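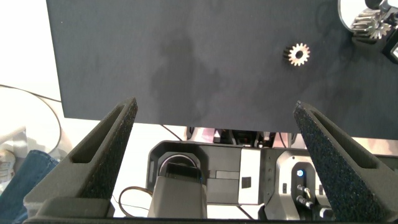

A small spur gear on the work mat at the assembly station, photographed during the January open day.

Robotics Hall Welcomes Visitors for Assembly Demonstration

The Banora Institute of Technology opened its robotics hall to the public in January, receiving 487 visitors between the morning and the close of the last session at 5 p.m. Guests included students from area high schools, families of current trainees, and representatives of several firms that employ our graduates. The Institute thanks all who attended.

The main demonstration was prepared by the Zuleo Laboratory and concerned gear assembly. Small metal gears must be picked up from a flat surface and placed on a round base, where their teeth are expected to mesh. The task is familiar to anyone who has worked in a machine shop, and it remains a demanding one for automated equipment. A gear that is tilted slightly in the grip will not go down over its peg.

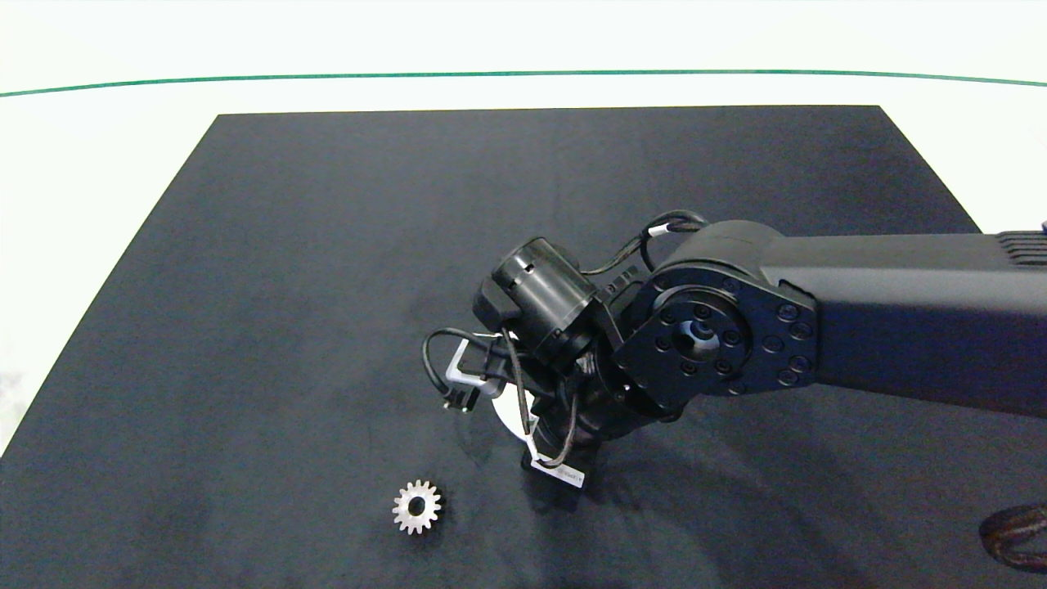

Sessions lasted 30 minutes and began with a short talk on the history of the project. Visitors were then invited to stand along the marked line while laboratory staff explained how each arm is guided, how the wrist cameras are used, and why the work surface is kept dark and plain. Questions were taken throughout. Many concerned the grip pads, which the laboratory replaces on a regular schedule, and several guests asked whether the same fingers could handle parts made of plastic or glass. Staff replied that trials with plastic parts are planned for the spring.

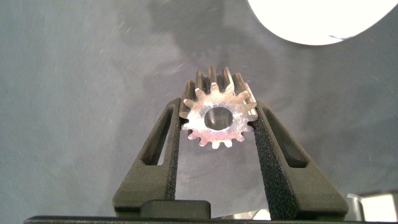

Textured pads on both fingers hold a gear upright by its teeth.

The equipment was purchased with support from the Rendia Fund, whose grant also covers the cost of two trainee positions in the laboratory. Applications for these positions will be accepted through the end of March. Candidates should have completed the first-year course in machine elements — or an equivalent course at another school — and should be available for evening work during the term.

Printed copies of the demonstration guide were in greater demand than expected, and the supply ran out before the afternoon sessions. Guests who left an address at the front desk will receive a copy by mail. 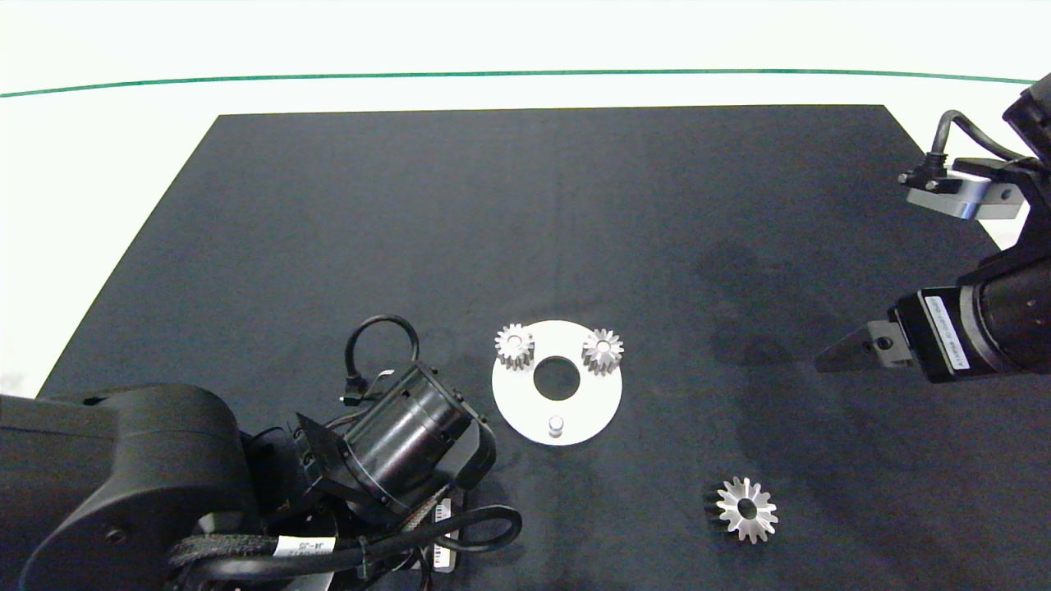 Next Public Program

The Steinarsdóttir Lecture Room will host an evening talk on machine safety in April. Admission is free, and seats may be reserved through the Institute's front desk.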